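How to oil a wooden desk top

Updated June 2025

Oil is the easiest finish to put on a desk at home and the easiest to repair later. It soaks into the wood and needs no spray kit. The drawback is that it has to be topped up now and then, and it takes a few days to harden fully. These steps are for solid wood. They also work on thick veneer if you go gently with the sanding.

What you need

Hard wax oil, satin or matt. We used Curitz clear satin.
Sandpaper in 120, 180 and 240 grit
A sanding block
Lint-free cotton cloths
A white nylon pad
Nitrile gloves
A bucket of water for used cloths

Check what is on the desk now

Put a drop of water on the surface and leave it for a few minutes. If it sits in a bead, there is still varnish or lacquer there and it must come off before you oil. If it darkens the wood, the old finish has mostly gone and a light sanding will do.

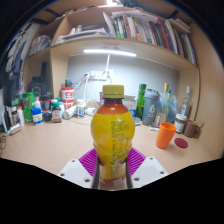 Drinks are the main cause of marks on a desk, well ahead of pens and glue. Plain water leaves pale rings if it sits overnight, and tea and coffee leave brown ones. An orange drink in a plastic bottle with a screw cap is safe enough while the cap is on, but sugar that runs down the side will stick to the finish and pull at it when you lift the bottle. Wipe sticky patches with warm water and a little washing-up liquid before you sand, or they will clog the paper.

Sanding

Work along the grain, starting with 120. Move to 180 once the surface looks even, then finish with 240. Stop there. Going up to 600 closes the wood so much that the first coat stays on top and goes patchy. Vacuum the desk, then wipe it with a barely damp cloth and let it dry.

First coat

Stir the tin, do not shake it. Pour a small amount on to the wood and spread it with the nylon pad. After 15 minutes wipe off everything that has not soaked in. Look across the desk towards a window to find wet streaks you have missed.

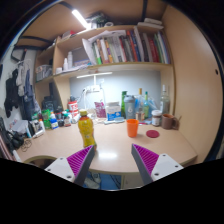 Leave the first coat overnight. The next day, rub it down lightly with a clean nylon pad, wipe off the dust and put on a second coat, thinner than the first. End grain may want a third.

Put used cloths straight into the bucket. Oily cloths left in a heap can heat up and catch fire.

Using the desk again

Light use is fine after 24 hours. Keep water off it for 6 days, and leave mats and coasters off too, as the oil needs air to harden.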